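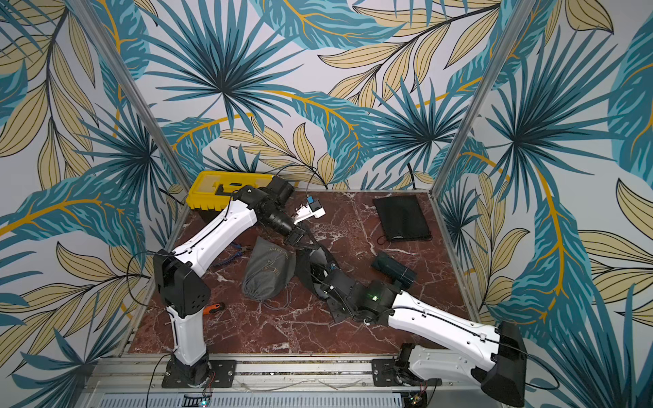 Teal palms, mustard ribs and a dark red marble pattern. Bold company for a tabletop.

I grew up in a beige house. Beige walls, beige carpet, a beige brick feature wall that my parents were quite proud of, and a kitchen benchtop in a colour the brochure called Wheat. When I moved into my first rental it was beige too, and the one after that was grey, which everybody told me was a big step up. So I come to the subject of loud wallpaper as a convert, with all the tact and moderation converts are famous for (none).

My argument is a simple one. We have let the resale value of our homes boss us around for far too long, and it's made our rooms dull. I'd like us to stop. I'd like people to put up the giant leaves.

I started thinking about this properly when I was looking for a new place a few years back and spent every spare morning traipsing through open homes. After a month of it I couldn't tell them apart. White walls, grey couch, a bowl of lemons on the island bench, one framed print of a beach. I'd get back to the car and try to remember whether the place with the good laundry was the place with the awful driveway, and I had nothing to hang the memory on. Then I walked into a poky weatherboard on Stincombe Street with a dunny off the back verandah and parrots all over the hallway. Great big green parrots! The paper was lifting at the skirting and whoever hung it had given up on matching the pattern by the second door. I can still draw you the floor plan of that house.

I didn't buy it. I bought a white one, because I was sensible, and I spent the first two years in it being told by everyone with an opinion to keep it neutral. Neutral for whom? The buyer, apparently. Some future stranger who'd come along in ten or fifteen years and be put off by my bathroom. I was cooking my tea and folding my undies in a house decorated for a person I'd never met.

The money side of this gets trotted out as if it settles everything, so let me give you mine. My hallway cost me $818 in paper and paste, and I hung it myself over a long weekend in March with a borrowed trestle and a lot of swearing. The quote to have the same hallway replastered and painted in a tasteful off-white was $2882. Now, I'll grant you that a replastered wall is a better wall. Mine has a lump near the meter box that I have learned to love. But I walk past it every day of my life and it cheers me up, and I can't say I've ever been cheered up by off-white.

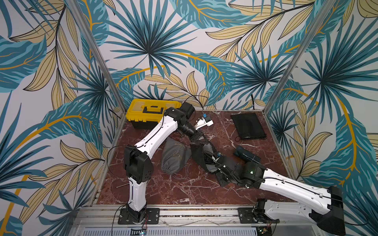

HOME & OPINION

The other thing people say is that you'll get sick of it. This is the one I take more seriously, because you might. I got sick of a fern print in the spare room inside a year. It was a fussy little repeat, all tiny fronds, and lying in bed with the flu I started seeing faces in it. Off it came. It took me a day with a steamer and a scraper, and I had the radio on, and it was fine. You know what else I've got sick of? Every white room I've ever lived in. It's just that being bored by a white wall happens so slowly you don't notice you could do something about it.

If there's a lesson in the fern business it's that small and timid is much harder to live with than huge. A big pattern settles down. Your eye takes in one leaf as long as your arm, says righto, and moves on to the telly. A small one keeps nagging at you from the corner. The fella behind the counter at Nurnen, where I buy my paste, reckons most of the returns he sees are the polite prints, the ones people picked when they really wanted something mad and lost their nerve at the till. I believe him, having been that customer.

And please, while we're at it, can we retire the feature wall? One papered wall and three plain ones always looks to me like somebody ran out of either money or courage. If you like the jungle, go in the jungle. Do all the walls. Do the back of the door if it'll take it. My sister-in-law did her loo top to bottom in a Dobre banana leaf, ceiling included, and visitors come out of there beaming.

Clashing is another word I've gone off. I was brought up to believe that a patterned wall had to sit with a plain floor, plain curtains and a plain everything else, as though the room might tip over. But look at any old pub that's been left alone. Swirly carpet, flocked walls, stained glass, a marbled bar, tartan on the stools, and people have been happily sitting in it for decades. Botanical paper next to red marble ought to be a dog's breakfast on paper. I think it's smashing. Teal and mustard can stand up to nearly anything you put beside them.

I know not everyone gets a say in this. When I was renting I wasn't allowed so much as a picture hook, and I think that's a crook way to make people live, but it's a column for another day. Back then I papered a bookcase. I had one roll of a Cikutberg magnolia left over from a friend's bedroom, and I lined the backs of the shelves with it, and dragged that bookcase through three flats. It's in the hallway now, next to the lump.

I've got 71 samples in a shoebox under the stairs and I've narrowed the dining room down to two. One's a restrained sort of willow. The other has monkeys. The willow people sent me a very nice brochure about timelessness, and I read it all the way through, and then I ordered the monkeys.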